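Subject: Re: [teleop-sim] Wrist rotation offset in the box retrieval demos

On a night in April, Vandenberghe wrote:

> The replay tool reports 1,803 demos in the merged set, but my policy
> still stalls at the box opening. It gets the fingers to the right
> place and then waits. Is anyone filtering on the approach segment, or
> are you all training on everything?

We filter, but on a different signal. Some notes from the Lorkwood side, where we have been re-recording this task in simulation.

The stall is most likely in the data. An operator driving by remote control slows down at the opening to check clearance. With a fixed sampling rate, that pause fills a large share of each episode with near-zero actions, and the policy learns the pause very well. Look at a histogram of commanded joint velocity over the last part of the approach before you touch the network.

Our fix has two steps:

1. Drop any run of more than 5 consecutive steps where the commanded change is under the deadband, on **both** arms.
2. Keep every step where the gripper command changes, plus 12 steps on each side of it.

Step 1 has to check both arms. In this task the left arm does the reaching and the right arm has nothing to hold, but operators drift the right leader while they concentrate on the left. If you test the left arm alone, you cut out steps where the right arm is moving, and the joined trajectory has jumps in it.

The other thing to look at is cylinder orientation. We had grouped all of the reach-in segments under one label, and that was a mistake. The wrist has to be treated differently when the cylinder is lying down and when it is upright.

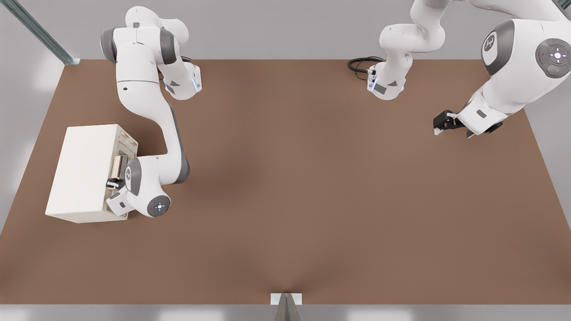
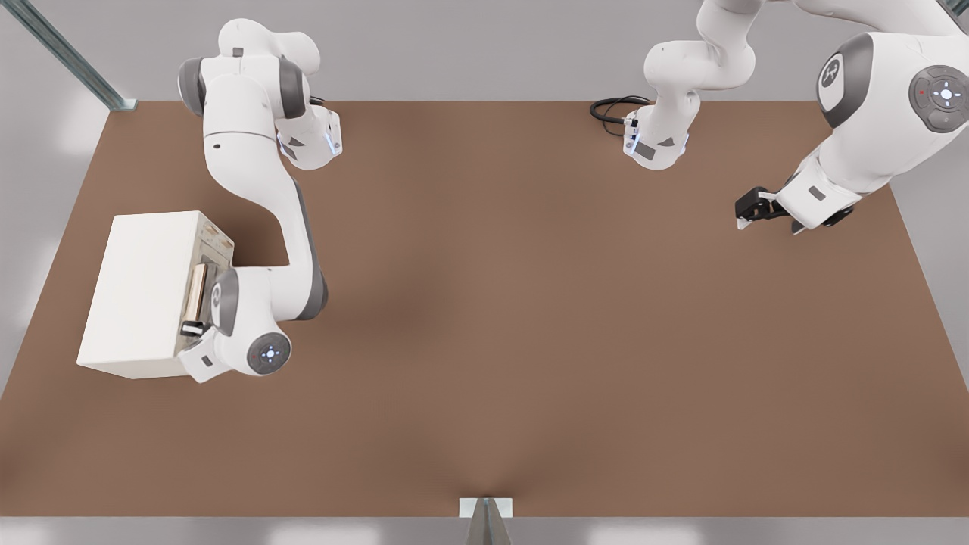

Left gripper at the right-hand opening of the box in both; cylinder horizontal in the first, vertical in the second.

If your observation is joint state plus a single overhead view at low resolution, those two cases can come out very close to each other while the demonstrated wrist angles differ. Averaging them gives you a wrist angle that suits neither. Add a label or crop the view around the box. We crop, and resize after the crop.

Tove Nørgaard: I would be careful with step 2. At Burallow we kept a window like that and ended up overweighting late corrections, where the operator closes, misses, opens and closes again. Every one of those counts as a gripper change, so the worst demos contribute the most frames. We now cap it at 2 changes per episode and send the rest back for re-recording.

Fair point, and I have no cap in our script. I will add one as an option, off by default, so that older runs can be reproduced.

On recording: we moved from the handheld controller to leader arms and the pauses got shorter. Depth is still hard to judge from the operator's view. A second viewport aimed into the opening helps more than any scaling of the input, at least with our operators.

The filter is in the Kematness branch under `tools/trim_idle`. It reads the merged format directly and writes a new index, so the original episodes are left alone. Run it with `--dry-run` first and post the per-episode counts if they look strange.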